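The plaster that breathes: an afternoon with the owner of Clultia

The workshop behind the Clultia store in McKinnon smells like a riverbank. Buckets of clay line one wall, and the owner, who has been plastering houses with the stuff for most of her working life, talks with both hands while she mixes.

"I came to it by accident," she says. "We bought an old farmhouse and the paint kept peeling off the north wall. A neighbor told me to scrape it back and try clay. I did one room and I was gone. I couldn't think about anything else!"

She has since logged 1,397 test batches in a row of school notebooks, each with the pit the clay came from, the sand, the straw and the weather that day. Batch 44 is still her favorite for bedrooms. "It's soft without being chalky, and it takes pigment like you wouldn't believe - a spoonful and the whole bucket turns."
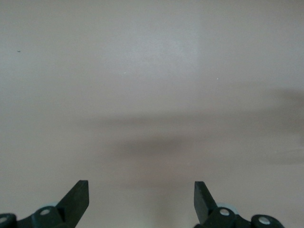 Color is where she really gets going. People walk in asking for white, she says, and most of them leave with something warmer once they have carried a sample home and lived with it through a morning and an evening. "A wall is never one color. Look at it at breakfast, look at it at six o'clock with the lamp on. I could do that all day, and some days I do."

Her own kitchen has had three coats in three different years, and she's itching to start again in October, when the air is cool and the clay dries slowly. Fast drying means cracks, and she has had plenty of those. The hallway at Beline, a guesthouse up the road, took almost 800 pounds of mix and cracked from end to end the first time.

"I cried, and then I wet it down and troweled it again," she says, laughing. "You can do that with clay. It forgives you."

For beginners she suggests a closet, a stiff brush and a Briken trowel with rounded corners, then a second closet.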